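Questions We Hear a Lot at the Oltis Tool Library

How does borrowing work?
You join once, you get a card, and then you can take home up to 11 items at a time for one week. Most people start with a drill or a hedge trimmer and come back for the odd things, like the tile cutter or the apple press. If you aren't sure which tool you need, tell us about the job and we'll happily talk it through with you (bring a photo of the wall, the pipe or the wobbly chair if you can!).

What does it cost?
Membership is $70 a year per household, and that covers all the hand tools and nearly all the power tools. The floor sander and the big carpet cleaner have a small extra fee for pads and soap. If the price is a stretch for you right now, please ask at the desk - we have a reduced rate and you won't be asked to prove anything.

Can my neighbor pick something up for me?
Yes, as long as your neighbor has your card and you've called or written ahead. The loan stays in your name, so do choose a neighbor you like.

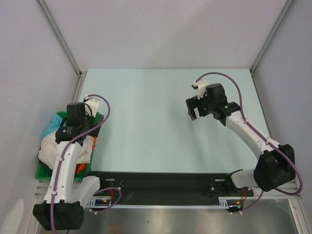

Returns are a little different. Anyone at all can bring a tool back for you, with or without the card, and we'll email you a receipt once it has been checked in. Please empty the vacuum bags and wipe the worst of the mud off the shovels first.

What if I break something?
Things wear out, and we would much rather hear about it than find out later. Put a note on the tool saying what went wrong and hand it to Mehwish Mirani or whoever is at the desk. We only charge for loss or for real misuse, and that has been rare.

Do you take donations?
We do, and gladly, though space is tight. Clean garden tools and cordless drills with a working charger are always welcome. We can't accept chainsaws, ladders or anything that runs on gas.

Do you teach classes?
Thitima Sangkhawat runs a beginner's sharpening evening each June, and it fills up fast. Ask to be put on the list whenever you stop by, even if it's the middle of winter.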